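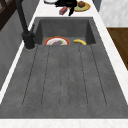
3.2 Who does the washing-up, and when

I'll admit I thought this would be the dull part of the study. We'd gone into the shared houses at Ellenura to ask about rent and noise, and the washing-up questions were tacked on at the end because Rebecca Amato had a hunch (she'd lived in a house of six as a student and still has feelings about it). Well, she was right! Of the 84 tenants who filled in the diary, 50 brought up dishes in the free-text box before they'd said a word about money.

What they wrote was mostly about timing. People didn't much mind a dirty plate at teatime, but the same plate at breakfast was an insult, and I've got pages of notes on this from the Mkhize Road house alone. One tenant told Naveed Mengal that she could "forgive anything until I've gone to bed", and I've leaned on that line quite heavily in what follows.

Figure 2. A sink with a grooved drainboard and a plate in the basin.

We coded each entry by the hour it was written and by whether the writer blamed a named housemate or just "people". Lino Longo and I did the coding separately and then argued over the ones that didn't match, usually on a Friday, usually over biscuits. Blame by name was rare in the evening entries and far more common in the morning ones, which fits what Keskin found in his earlier work on shared fridges, though his houses were bigger and had cleaners.

Rotas are another matter. Two houses had one pinned up, and in both of them the diaries were crosser than average. I wouldn't read too much into that, as a cross house may well be the sort that writes a rota in the first place, and I come back to it in section 4.

Last updated: July
Contact: Tiziana Zanetti, Katero | © the authors | Back to top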